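Hanging fabric on a wall you're not allowed to drill

I have been putting off this post because I thought there was nothing to it. Then two people asked me in the same week how to cover a wall with cloth in a rented place, so I'm writing it down once.

Our room in Trumham is small. The back wall had marks all over it from shelves that the last tenant took down, and the landlord wasn't going to paint it before June. He also wasn't going to let me put screws in it. That left tape, tacks, a tension rod or clips. I have now used all of them at one time or another and have opinions.

Tape first. I tried the heavy gray kind and the foam kind. The gray kind took paint off in a strip as long as my hand, which I then had to touch up with a sample pot. The foam kind held for 11 days and then the whole thing came down at night. Black cloth is heavier than you expect once there is a full wall of it. I would use tape for paper and nothing else.

Tacks work if your wall is soft enough. Ours has one soft side and one that bends tacks. They also leave holes, and I'd like my deposit back.

The tension rod was Sorin Dumitrescu's idea. He had one left from his old apartment in Eltmont and drove it over. It was too short. We bought a longer one from Clodard and it sagged in the middle as soon as the cloth went on it. It's fine for a shower or a narrow window. It now lives in the closet with shirts on it.

So, clips. The plain office binder kind, small and dark. They need something to bite on, and you have to sort that out before you buy any cloth. We ran a thin cord tight along the top of the wall, tied off on two hooks that were already there, and folded the top of the fabric over it. The clips go over the fold. If you have a picture rail or a ledge, use that and skip the cord.

A few things about the cloth itself.

Wash it before you hang it. Ours shrank a good bit and I was glad that happened in the washer. The lint was bad for two loads. Keep it away from anything light colored.

Iron it, or hang it damp and let it drop overnight. I did one piece each way. The ironed piece looked better on the first day and by the weekend I couldn't tell which was which.

Buy it wide. I got mine from Egan, off the end of a roll, and had them cut three pieces so I wouldn't have to sew. A flat piece goes in the middle and the other two hang at the sides. The side pieces cover the corners, and corners are where a flat sheet always looks bad. It either pulls tight across at an angle or bunches up.

Don't try to get the sides flat. I spent an evening doing that. Loose is better, and it hides uneven cutting at the bottom too.

Letters were the last part. I wanted them on the cloth and not on a separate board, and I wanted color, because a black wall in a small room is a lot of black. Big rounded shapes are easier to cut out than anything with thin strokes or serifs. Cut outside the outline and leave a little of the white if you're unsure of your hand. You can always trim again.

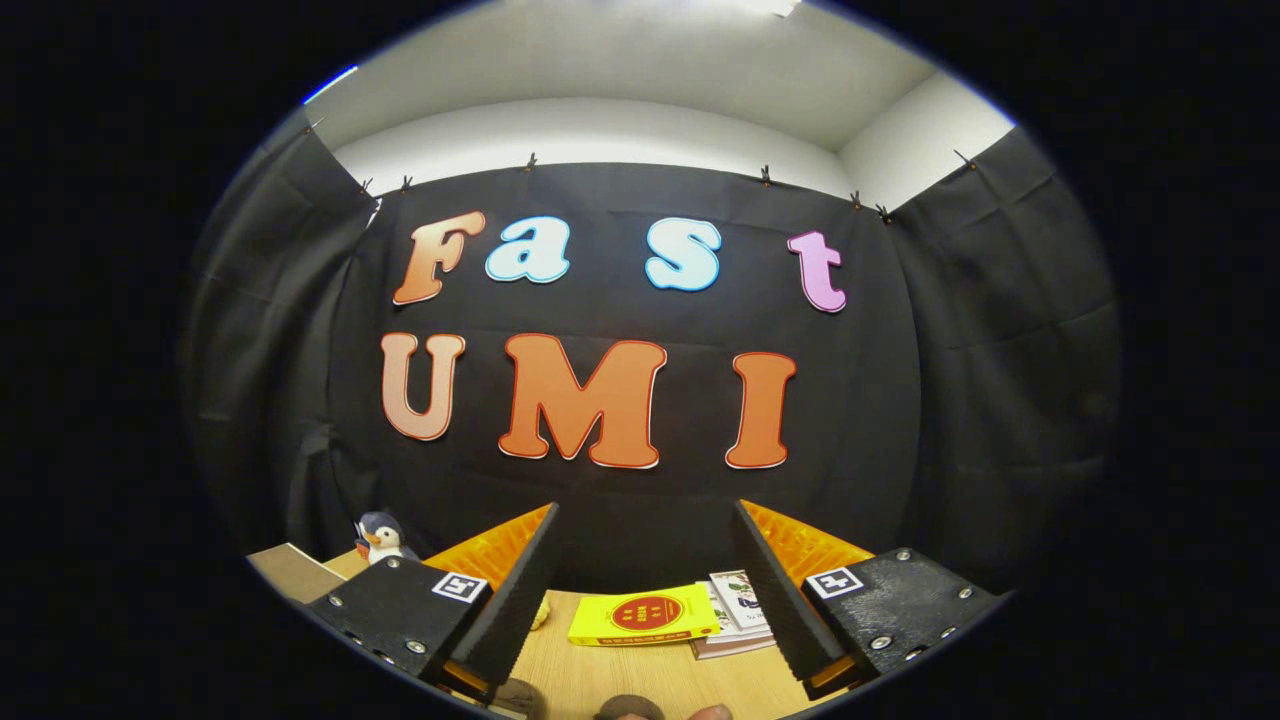 Spacing was harder than the cutting. I laid everything out on the floor first, liked it, and then lost the layout completely once I was on the step stool. Two rows helped, with "Fast" on top and "UMI" under it, so neither line had to stretch the full width of the middle panel. The "s" still ended up a fair way over from the "a", and the F leans to the left. I've decided to leave the F alone because it suits that kind of lettering. The orange ones read best against the black. The pale blue is good too, a little quieter.

If I did it again I'd run a piece of thread across as a guide line for each row and pull it out afterward. Sorin told me to do that at the time and I said I could do it by eye.

About the number of clips: more at the corners than you think, fewer in the middle. The corners carry the side drapes as well as the panel, so they slip first. I doubled up toward the ends and the middle has been fine with wider gaps. Check them when the heat comes on for the season - our cord went a little slack then and I had to retie it.

Dust shows on black. I go over it with a lint roller, top to bottom, and I stay off the letters. A vacuum with the brush head pulled the cloth right off the cord, so don't do that unless somebody is holding the top.

Next I want to do something about the floor in there, but I haven't settled on rug or mats. If you've used the interlocking kind on old boards, leave a comment and tell me if they slide.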